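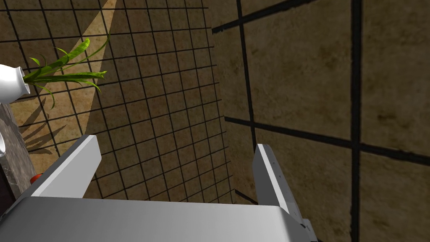
Killham Release Bag

Most people leave a long prison stretch with a clear plastic sack and a bus voucher. The Killham is a duffel. It has a zipper, two handles and nobody's inmate number on it.

We sew it in Clidville, in a shop where most of the crew once carried the sack. They have opinions about straps.

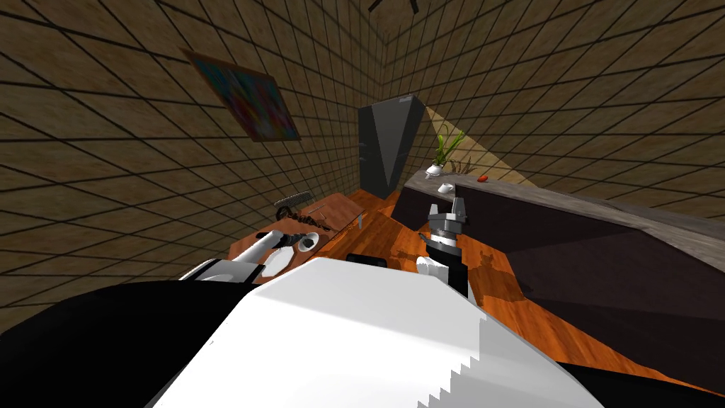
The inside pocket fits a birth certificate, a Social Security card and the thick folder of papers every office will ask for and then hand back. Capacity is 70 liters, in charcoal or a green we are told is olive.

Price: $70 each. Reentry programs ordering 300 or more should write to us first – we are a small shop and like a warning.
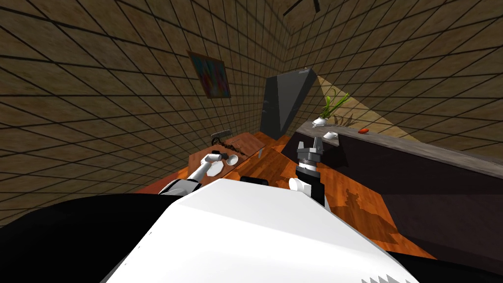 Thread and zippers come from Kragh, who have never been early but have never sent the wrong color either. Orders ship from our Skedgate depot in October. Repairs are free for 2 years, dog damage included, within reason.

Item no. 830. Strap sold with bag. Bus voucher not included.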